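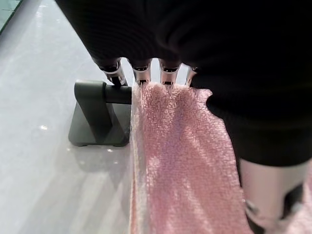
22 Aug 2025

Towels again today, and I want to get this written up before I lose the thread, because last time I trusted my memory and ended up with a page that only said "pink ones better." Better than what, I could not tell you.

So. The question on the bench is still how a plain terry towel behaves when it hangs over a bar, and what makes one stay where you put it while its neighbor creeps off onto the floor. Marcelino Sales brought the subject up back in June after the towels in the Clirstead washroom kept ending up in a heap, and I have grown fonder of it than I expected. I like a problem you can fold up and put in a drawer.

The pink terry is a good one to work with. The loops are fuzzy and they grab, both at each other and at whatever you hang them on, so it forgives a sloppy drape. The trouble is at the top, where it wants to bunch. If you take hold of it in a gathered clump, the clump sets the fold, and you get a diagonal running down through the body of the towel that no amount of patting will take out. Taking it by a flat edge with your hands well apart gives a much nicer hang. I knew that from my mother's clothesline, of course, but now it is in the notebook.

Washing matters more than I had allowed for. The Jimby set has been through 23 washes and the pile has gone softer and a little matted, and those towels slide sooner than the ones fresh out of the package. The Boiko set was dried on the line and came in stiff as a board — lovely to hang, not so lovely on the face. I would like to run a half-and-half batch, line first and then ten minutes in the dryer, and see whether we can keep the grip without the scratchiness.

Softener is the other thing. I left it out completely this week. Marcelino thinks it coats the loops and I am inclined to agree with him, but we have changed too much at once to say so with a straight face. One thing at a time from here on, please, and that includes me.

For whoever is in next:

Fold the pink ones in thirds the long way before they go on the shelf, same as the rest.
Lint goes in the tin by the sink. The drain is slow enough already.
The Carkus detergent is nearly out. I measured 300 ml left in the jug, so go easy until the new one comes.

Still to do: weigh one towel dry and again after a proper soak, and find the good clothespins, which I am sure I put somewhere sensible.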